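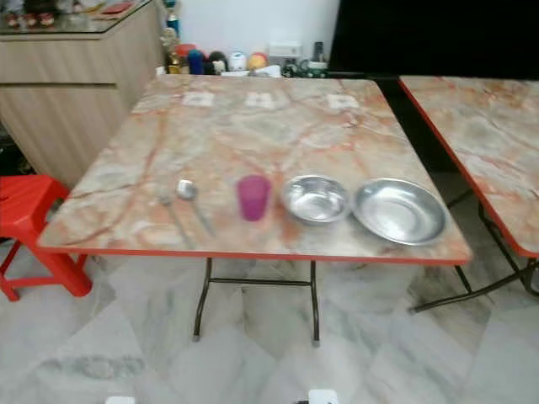
Fork, spoon, cup, bowl and plate on the folding table at Wernley.

Lucero Bermúdez had 2,956 left to spend before December. The Henao arm took most of it. The gripper was quoted separately, at 400, and the quote did not mention cups.

She rang Trostness.

"Is it rated for thin plastic?"

"It's rated for 3 kilos."

"The cup isn't 3 kilos."

"Then you're well within it."

She wrote "cup: unresolved" on line 9 of the budget, moved the spare cable to next year and asked Jarna for a second quote.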